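Swapping the fingers on a two-arm bench setup

Category: Arms and grippers

14 comments | 9 shares

The last post ended with the left gripper dropping a spanner for most of an afternoon. I said I would try a different set of fingers before blaming the controller, so this one is about the fingers, with a bit about the controller near the end.

I have been comparing two sets. The first is the Firent pair that I bought last January, which are stiff, narrow and flat on the inside. The second is a pair from Plovska, slightly wider, with a shallow groove down the middle of each pad. Both bolt to the same bracket, so changing over takes a few minutes and one hex key. The Plovska screws are a little shorter than the ones they replace and I would not mix them up again.

The arms have not changed, and neither has the position of the bases on the rail. I moved the bases once in the autumn and lost a whole evening getting the two arms to agree on where the middle of the table was. The patterned walls are staying too. They are hard on the eyes after an hour, but I have got used to them.

The job

I wanted one job that would use both arms and that I could repeat without thinking too much. I settled on screwdrivers going into a tray. They all have the same handle, so any difference between one pick and the next comes from where the tool is lying and how the fingers meet it. They are also awkward in a useful way. The handle is fat and heavy, the shaft is thin, and the balance point is nearer the handle than you expect.

I set the tools out on the right with the handles towards me and the tray a little left of centre. I drive the arms by hand from the leader pair at the other end of the bench. There is nothing clever going on in software. I move, they follow, and I write down whether the tool ended up in the tray.

A pick counts as good if the tool goes into the tray and stays in. It counts as bad if it falls, if it lands on the rim, or if I have to let go and start again. I do not count the ones where I knocked the neighbouring tool with my elbow of the arm, as that is my driving and has nothing to do with the fingers.

I did 300 picks with each set, spread over two weeks of evenings. That sounds like a lot, but once you have a rhythm it goes quickly. I stopped whenever I noticed I was getting careless. 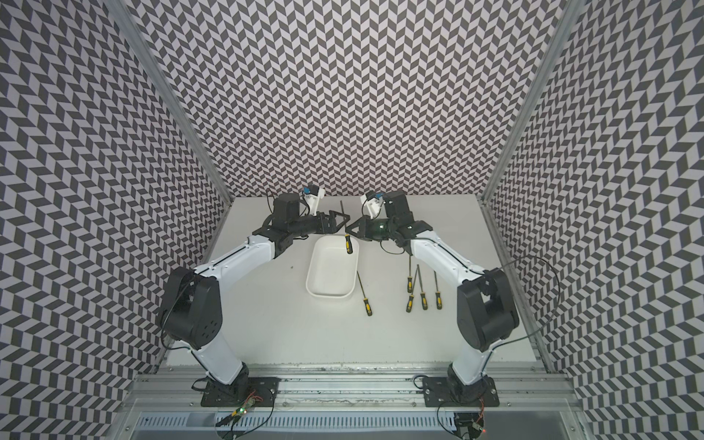 Results for the two sets

The Firent fingers managed 85 good picks out of the first hundred, and then got a bit worse as the pads became shiny. Wiping them with alcohol brought them back for a while. The usual failure was the same every time: the fingers closed on the handle slightly off square, the handle rolled, and the tool swung round until the shaft pointed somewhere unhelpful. You can sometimes save it by bringing the other gripper in, but that needs a steady hand and I do not always have one by nine in the evening.

The Plovska fingers managed 277 good picks out of the full 300. The groove seems to be what does it. The handle settles into it as the fingers close and then does not roll. I was also able to pick from further along the handle, which matters when the tools are close together and there is not much room to get in between them.

They are worse at thin things. I tried picking by the shaft as well, outside the count, and the groove is too wide for it. The shaft sits in the gap and wobbles. The flat fingers hold it better. If your work is mostly pins, wires or small rods, I would keep the flat ones on.

Passing a tool from one gripper to the other is about the same with either set. Most of the trouble there is seeing what you are doing. When the two grippers come close together each one hides the other, and the wrist cameras show mostly bracket. I ended up watching the fixed view for the approach and only glancing at the wrist view for the last bit. I may try tilting the wrist cameras down a few degrees, although that means printing new mounts and doing the calibration again.

Controller

I was using the Kaijage board for both arms at the start. Halfway through the first week I put the right arm on the Velcombe board to see whether the small lag I had been complaining about would go away.

It did go away, mostly. The Velcombe board follows the leader arm more closely, and when I stop moving the gripper stops too, without the little drift at the end. The drawback is that it is less forgiving. If my hand shakes, the arm shakes. With the Kaijage board some of that gets smoothed out before it reaches the motors.

I put the right arm back on the Kaijage board before starting any of the counted picks, so the numbers above are all from the same controller on both sides. I will do the board comparison properly another time, with the Plovska fingers on, and post the settings I used.

Odds and ends

The cable on the right arm needs a longer loop at the elbow than you would guess from the drawing. Mine pulled tight at full reach until I gave it more slack. It looks untidy, but it has not snagged.

Several people asked about grip force. I left it at the same setting for both sets, a bit above the middle of the range. Going higher did not help the flat fingers and it made the motor noticeably warm.

A reader also asked whether foam tape on the flat fingers would do the same job as the groove. I tried that last year with a different tool and it worked until the tape started to creep. I have not tried it with these handles.

For now the Plovska set is staying on both arms. The flat ones are in the drawer with their own screws taped to them.

Filed under: grippers, teleoperation, bench notes

Recent posts
Dropping spanners, and what I changed first
Squaring up two bases on one rail
Which cable clips survived the winter
Printing wrist camera mounts in two halves
A slow fix for a noisy elbow joint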